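被覆の色は誰が決めるのか　電線色と保守現場の食い違い

電線の被覆色には、規格で決まっている部分と、慣習に任されている部分がある。保護接地の緑と黄の組み合わせは前者にあたる。一方、制御盤内の信号線や機器内配線の色は、設計者の裁量に残されていることが多い。問題が表面化するのは、図面を引いた人間が現場を離れた後である。

配線管理を専門とするGravdenのウィルマ・ブールスマは、7月に食品工場の旧制御盤を調査した。端子番号の付いた線は1511本。使われていた被覆色は14色に及んだが、図面の凡例に記載があったのは7色だけだった。残りは増設時に手元の在庫で引かれたものと同氏はみている。「色が多いほど識別しやすいとは限らない。凡例にない色は情報を持たない」
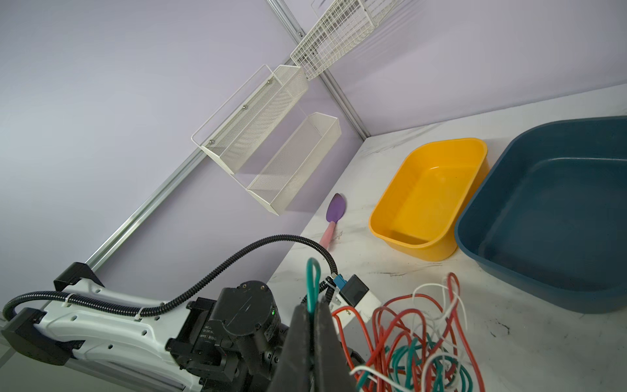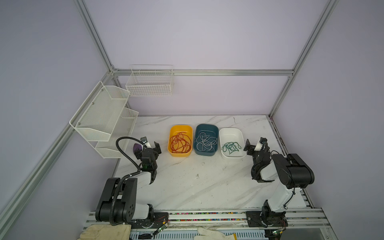
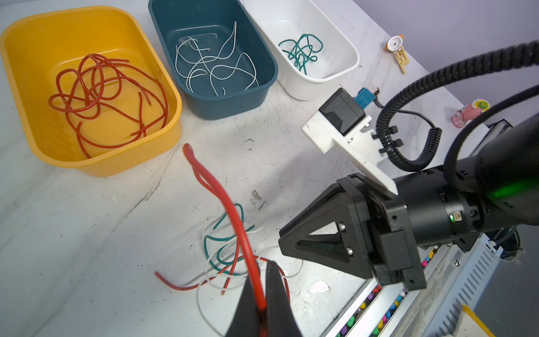

容器ごとに色を分けた線材（中、下）

同氏が改修時に求めるのは、色を3系統に絞り、細かな区別は線番とマークチューブに移すことである。色は系統の判別にとどめ、個々の線の特定には使わない。照明の色温度や被覆の退色によって、赤と橙、青と紫の境界は容易に曖昧になる。色覚の個人差も考慮しなければならない。

反対意見もある。盤の設計を手がけるトリニダッド・オカンポは、線番は手元が暗いと読めず、束の奥では確認すらできないと指摘する。同氏の事務所では、交流と直流に加え、外部電源から給電される回路に専用色を割り当てている。主開閉器を切っても電圧が残る線を、触れる前に見分けるためである。

両者の見解が一致するのは凡例の扱いだ。色の割り当て表は図面の末尾に置かず、盤の扉の内側に貼る。増設で色を追加した場合は、その日のうちに表を改訂し、改訂記号を図面と揃える。線材の在庫も表にある色に限り、該当しない残線は盤用の棚から外しておく。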